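Handheld grippers: stock fingers vs. cutout fingers, tracking dropouts near stairs
Forum > Hardware > End effectors
Page 1 of 1

givular_bench wrote:
We have been running two handheld units since April with the Gramine finger set and I want to compare notes before I commit to a second batch. Task is vacuum handling in a corridor: pick up hose, move wand, park the nozzle, coil the cord. Mixed object sizes, one shiny floor, one staircase.

Setup is one cube of fiducials on each gripper, pose from the head camera when the cube is in view, onboard camera odometry when it isn't. Before every run the operator holds both units in front of the chest, tips facing each other, until the tracker reports both cubes.

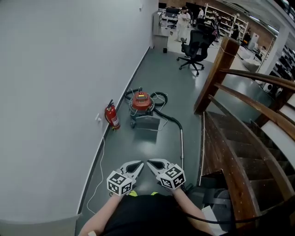

Jolene Dunstan wrote:
Your start pose is too close together. With tips facing like that you get a good relative distance but the yaw on each cube is poorly constrained. We had the same procedure and moved to holding the units a forearm apart, angled outward. Startup failures went from 5 in 39 to 3 in 39. Small sample, same operator.

givular_bench wrote:
That difference is two runs. I would not change a procedure on that. The side-by-side hold also gives me a jaw zero in the same step.

Jolene Dunstan wrote:
Fair on the numbers. I would still log yaw variance for the first 25 frames and look at it before deciding. Jaw zero can be done separately, it costs nothing.

tk_lowrail wrote:
Which fingers are you comparing against? The Bivison ones are stiffer at the tip and do better on thin cord. On a ribbed hose they slip, at least for us. The Gramine cutout lets the finger wrap a little.

givular_bench wrote:
Bivison, yes. Same result on the hose. On cord I see no difference worth paying for, and the Bivison tips left scuff marks on a painted wand.

My actual problem is the onboard view when the unit is tilted toward the floor. The gripper body takes up the whole lower half of the image. Plain wall behind, plain floor, so most of the usable features sit in a band across the middle. When the operator turns toward the wall, odometry drifts until something with edges comes back in.

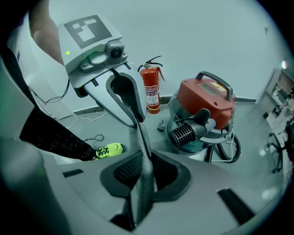 Onboard view, unit tilted down, second gripper at upper left.

tk_lowrail wrote:
Are you masking the body? If not, the solver is tracking the mesh grille and the slots as static points and pulling the pose toward zero motion. That looks exactly like slow drift.

givular_bench wrote:
Masked, but with the mask from the Bivison fingers. I didn't regenerate it after the swap. Will redo it tonight.

rhm wrote:
Mask helps, but I disagree that it is the main thing. Pale wall and a glossy floor is a bad case for any odometry. Reflections move with the camera. Tape some texture at baseboard height and be done with it.

Jolene Dunstan wrote:
Then the data only works in taped corridors. I would rather use the other gripper as a reference. If its marker is in the onboard view you already have a relative pose – feed it in as a constraint whenever one of the two cubes is visible to the head camera.

rhm wrote:
And when neither is visible you are back where you started. Also, the two cameras need a common clock for that. The Gunawan controller stamps frames on arrival, not on exposure. Check that first.

givular_bench wrote:
Mine are on the Gunawan. I did not know about the arrival stamps. Is there a firmware setting?

rhm wrote:
Second menu under sync, off by default. Power cycle after changing it or it keeps the old mode.

givular_bench wrote:
Found it. Plan is new mask first, then timestamps, one change at a time, same operator and same route. Leaving the start pose alone for now. Will post the drift plots for both.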